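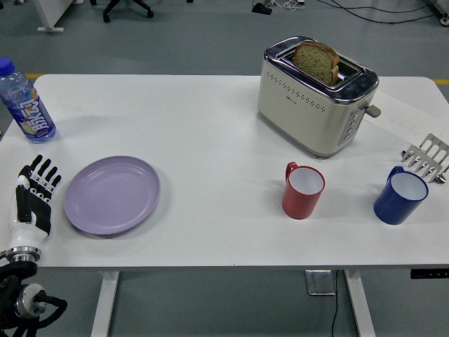
**Figure 3.** Left hand of the Berchtold kit resting palm down at the breakfast table, with the plate, the toaster and the two mugs of the toast task.

### 4.2 The breakfast table

Of all the tasks we tried during our time with the Berchtold kit, making toast was the one we looked forward to most, and it was also the one that taught us the most about what a buyer gets for the money. The kit is sold as a pair of arms with five-fingered hands, a head camera and a software package called Sistley, which records what an operator does and trains a controller from those recordings. The maker's leaflet speaks of "ordinary household work", and we wanted to take that phrase at its word, with crockery of the sort one would find in any kitchen cupboard and bread from the shop across the road from our laboratory in Bollatham.

The layout in Figure 3 is typical. The toaster stands towards the back of the table, with a slice of bread sticking up out of its slot, and the plate lies close to the hand. A red mug and a dark blue one stand in front of the toaster, with a steel toast rack behind the blue one. The task as we set it was to take hold of the slice, lift it clear and lay it on the plate, leaving everything else where it stood. We moved the mugs a little between attempts, and in the later rounds we moved the plate as well, so that the controller could not get by on having learned one path through the air.

We collected 300 demonstrations with two operators, both of whom had spent a week on simpler tasks beforehand (stacking cups, mostly, and a good deal of folding tea towels, which we report in Section 4.1). The work was shared evenly between them. Sistley makes this part of the job very pleasant, we must say. Starting and stopping a recording takes one press of a foot pedal, a spoilt attempt can be thrown away with a second press, and the notes typed in by the operator stay attached to the recording right through to training. Anyone who has kept such notes on loose paper and then tried to match them up a month later will understand why we were so fond of this!

Training was done overnight on the computer supplied with the kit. We then ran 60 test attempts with the finished controller, all of them with slices from the same kind of loaf used for the demonstrations. An attempt was counted as good if the slice ended up lying on the plate in one piece and no other object had been knocked over. We did not mind crumbs, and we did not mind if the slice hung a little over the rim.

The fingers deserve a few words of their own. Bread is an awkward thing to hold, being soft in the middle and a bit stiffer at the crust, and a slice that leans in its slot offers a slightly different edge each time. Our operators soon settled on a light pinch between the thumb and the first two fingers, with the remaining two held well back, and the controller picked up this habit faithfully. Where it went wrong, it usually closed the pinch too early and nudged the slice down into the slot instead of gripping it. Once this had happened there was seldom enough bread showing for a second try, and the arm would go on making small, hopeful movements above the toaster until we stopped it. A way for the controller to notice that its hand is empty would be a great help, and we have passed this on to the supplier.

The second sort of failure was slower to show itself. When the plate was placed very near the resting hand, the arm had to fold back on itself to reach it, and the wrist would come down at a steep angle. The slice then landed on its edge and toppled, sometimes onto the plate and sometimes off it. Notburga Ortner, who looked after the hardware for the whole of the trial, found that raising the arm's resting position slightly made this much less common, and we used her setting for all the work described from Section 4.3 onwards. The manual does mention resting positions, though only in an appendix, and we would suggest moving that page to the front.

We should add a note on fairness. The same task was used in our earlier review of the Holludach gripper, which has two flat jaws and costs a good deal less. Flat jaws are rather well suited to a slice of bread, and readers who only want to move toast about may be perfectly happy with them. The mugs are another matter, as their handles gave the jaws no end of trouble, and we come to those in the next section.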